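Section 4: Setting up and looking after the table (and the cloth on it)

Updated Jul 3, 2022

If you've gotten through Section 3 you already have the legs tightened and the chairs out of their wrapping, so I'm going to assume the table is standing where you want it and you're itching to put something on it. Good! This is my favorite part of the guide to write, and it's the part people email me about the most, mainly because they've put a coffee down on bare wood and want to know what to do.

A quick word on what I'm covering. I wrote these notes for the Guzmán table, the wooden one with the orangey top and the curved edge, and for the patterned cloth we keep on ours. If you bought the Trunora version you can follow everything except step 6, since your finish is a different one and has its own sheet. The cloth steps work for any square table cloth, place mat or tray cloth of that sort.

4.1 Before you start

Have these within reach:

A soft dry cloth for the top (old T-shirts are great, paper towels are not)
A second soft cloth you don't mind getting wet
A bowl of lukewarm water with a tiny squirt of dish soap
The finish care bottle, Stanitum or whatever came in your box
Your table cloth, washed and folded
The felt dots from the hardware bag, the one marked Gremex

Take your watch off before you lean on the top. I say this as somebody who didn't for years, and there is a whole family of little half-moon dents on my side of the table. Metal bracelets are the worst for it. Same goes for belt buckles if you tend to lean in over the edge, which I do.

4.2 Clearing and wiping the top

1. Take everything off. I know, I know. But if you only push the stuff to the far end and wipe around it, you'll get a nice clean oval with a dull patch at the back, and in a year that patch will have its own color.

2. Dry wipe first. Start in the middle and go with the grain, out toward the curved ends. You're picking up crumbs and grit here, so shake the cloth out often.

3. Damp wipe second. Wring the wet cloth until nothing drips, then wring it again. Go over the top once and don't go back.

4. Dry it straight away with the first cloth (shaken out, please).

5. Run a finger along the front edge. It's rounded, and sticky stuff loves to hide just underneath where you can't see it. If your finger stops, wipe there again.

6. Twice a year, put on a thin coat of the finish care. Thin! A spot the size of a quarter does half the table. Leave it 60 minutes before anything touches the wood, and that includes the cloth.

CAUTION: Don't use the spray polish you have under the sink. It makes the top look fantastic for a day and then every fingerprint in the house shows up on it.

Note: The gloss on this table is part of the finish, so if it looks a bit mirror-like near a window, that's how it is supposed to look. I had one reader sand hers down because she figured the factory had over-waxed it. Please don't do that.

4.3 Laying the cloth

Okay, cloth time. We use a blue and white one and it sits in the middle of the table, flat, with plenty of wood showing all the way around. You could go with something bigger that hangs over the sides, but on a table with curved ends I find a big square cloth ends up with sad droopy corners, and somebody always catches one with a knee when they sit down.

1. Wait until the top is completely dry. Put the back of your hand on it. If it feels cool and a bit clammy, give it longer.

2. Set the folded cloth down near the center of the table with the open edges facing you.

3. Hold the bottom layer still with one palm and open the first fold away from you. Go slow, and smooth as you go, so you aren't chasing wrinkles later.

4. Open the second fold sideways. Which side doesn't matter.

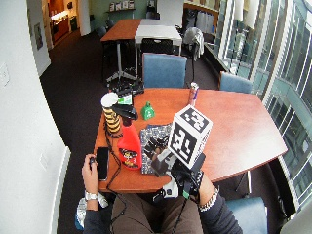
5. If you like a flatter, thicker pad (I do, for the everyday spot where the snacks and drinks go), you can stop partway and leave the cloth folded. A folded cloth protects better than an opened one and it slides less. The trade-off is that you've got a ridge at the fold, and tall things standing on a ridge will tip sooner or later.

6. Press along every crease with the side of your hand, always from the middle out.

7. Stand up and look at it from your own chair, then go look from the chair across from you. You'll be amazed how crooked a cloth can be from the other side when it looked perfect from yours.

Note: Keep the phone out of your hand while you do this. I'm the last person who should be giving that advice, but smoothing cloth one-handed gives you one smooth half and one bunched half, and then you have to start over anyway.

CAUTION: Cables. If you charge things at the table (we all do), don't run the cord under the cloth. It makes a bump, it pulls the cloth along when somebody tugs on the phone, and it can leave a line in the finish. Run it along the far end, where people aren't sitting, and let it drop off the edge there. A cord that drops down into somebody's lap is going to take a drink with it one day.

4.4 Straight or on the diagonal?

I get asked this one so much that it has its own part now. On a rectangular table you'd line the cloth up with the edges and be done. On an oval you don't have any straight edges to line up with, so you're free to choose, and there are really two ways to go.

Straight means the sides of the cloth run along with the long direction of the table. It looks calm and it leaves you two nice open areas at the ends for plates or a laptop or homework.

Diagonal means a corner points at you and another points at the person across. I think it looks prettier, especially with a repeating pattern like circles or medallions, because your eye follows the rows outward. It does eat up the space in front of the middle seats, so if you have people sitting there for dinner, go straight.

To turn a cloth that's already down:

1. Take everything off it. Yes, again.

2. Put both palms flat in the center and press down lightly.

3. Turn it a little at a time, letting the corners follow. If a corner tucks under, stop and pull it out before you go on.

4. Check that the corner nearest you isn't hanging over the edge of the table. If it is, slide the whole cloth back. 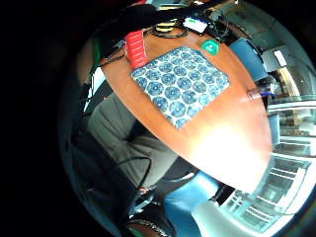

5. Smooth once more from the center, and pinch each corner gently to square it up.

If your pattern has a grid to it, you get a free ruler: pick one row and see whether it runs true from corner to corner. If the row bends, there's slack in the cloth somewhere, and you can usually chase it out with your palm in one pass. Printed cloths do sometimes come off the roll a little skewed, and in that case no amount of smoothing will help. Ours went back to the store once for exactly that reason and the second one was fine.

4.5 Where the small stuff goes

This is less of an instruction and more of a habit I'd love you to pick up. Small things creep. You put down one bottle and a bell and a can, and by the weekend there's a roll of tape and three packets of something, and you can't find the cloth anymore.

What works at our house:

Tall things go toward the back, off the folds, on bare wood with a felt dot under anything with a hard base. That means bottles, canisters, anything with a lid.

Short things can sit wherever, as long as they're off the edge by a hand's width.

Anything that rings, rattles or rolls goes nearer the middle. I have picked up our little bell off the floor more times than I want to admit.

Anything with a plug stays at the far end with its cord.

The cloth itself stays clear when you aren't using it. If you can see the whole pattern, you know you can sit down and eat without moving a single thing, and that is a lovely feeling on a busy evening.

To put on a felt dot: peel it, press it to the base for a slow count of ten, then let it be overnight. They fall off if you rush them. The Gremex bag has plenty, and the spare part number for another bag is 1,566 (the bigger dots for chair feet are 313, and yes, you want those as well if you have hard floors).

4.6 Chairs around the table

Pull each chair out far enough that the backrest clears the rim. Upholstered backs rubbing on a curved edge will wear a shiny stripe into the fabric, and blue shows it pretty badly. Leave 2 inches when you tuck them in. If the chair by the window gets a lot of sun, swap it with one of the others every so often so they all fade together.

4.7 Washing the cloth

Cool wash, inside out if yours has a lining, and no bleach on the blues. Hang it by one full side and skip the clothespins at the corners, they leave little ears. Iron it while it's still a touch damp, on the back, and fold it loosely. If you fold it along a different line each time you won't wear a permanent crease into it.

Spills on the cloth are in Section 5, together with rings and heat marks on the wood.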